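Reading time: 2 min

Progress report to the Rondgate Fund
Project: Repair and reuse of control parts for small workshops
Prepared by Chunhua Cheng, Zemon workshop
December 14, 2020

Dear Ms. Halvorsen,

I am sending you the second report for this year. The first one was sent in April, when we had only started to collect the used parts. Now the sorting work is running and I can tell you more exactly where we are.

Work done in this period

From the old panels which Flumadar gave to us, we have taken out 960 push-button switches. Kamil Rusnák and Ha-neul Ma made most of this work. Each switch was cleaned, opened if the housing allowed it, and tested with a meter for open and closed contact. The switches which passed are 90 percent of the total. This is better than we wrote in the application, where we expected less because the panels were stored for a long time in an unheated hall.

The switches that did not pass are kept in a separate box. From these we take the caps, the collars and the terminal screws when they are still good. A missing screw was the most common fault in the whole lot, more common than a burned contact, and we did not plan for it. Ha-neul has ordered new screws and the cost is within the line for small materials.

The sorting tables

In the last report I wrote that the parts were rolling on the smooth tabletops and some fell down. We have bought mats for the tables and trays with a raised rim. Both were in the approved budget. Every person at the sorting table has one tray in front, and takes only a few switches at one time. It looks slow, but the number of mixed-up parts is much smaller now.
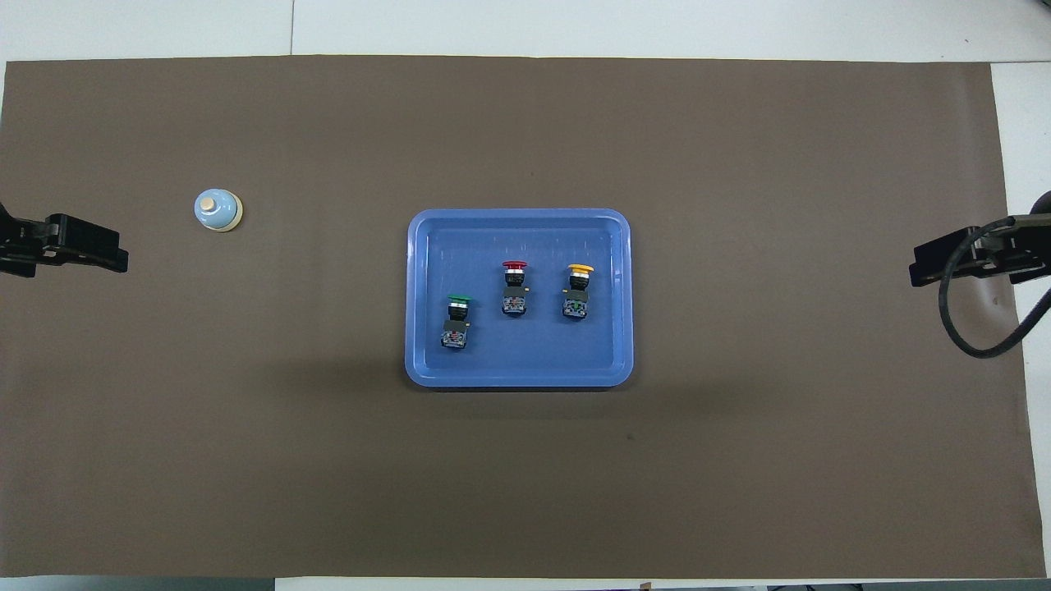 Green, red and yellow push-button switches in a blue tray at the sorting table.

We sort first by color of the cap and after that by type of contact block. Amos Rosenthal has proposed to turn this order around, as the customers ask first for the contact type. We will try his way with the next lot and compare the time.

Problems and delays

The printed labels are late by 5 weeks. The first version came off when the bag was bent, so we returned it to the printer. Until the new ones arrive we write by hand on paper tape.

Also, 2 of our meters had to be sent for calibration in the same month. For this reason the testing was slower than the cleaning, and a waiting pile has formed on the shelf. Kamil expects to finish this pile in the next period.

Next steps

We will finish the labels, start the list of parts for the partner workshops, and deliver the first boxes to Iwasaki. I kindly ask you to confirm if the transport to them can be paid from the reserve line. The table with costs is attached to this report.

With kind regards,
Chunhua Cheng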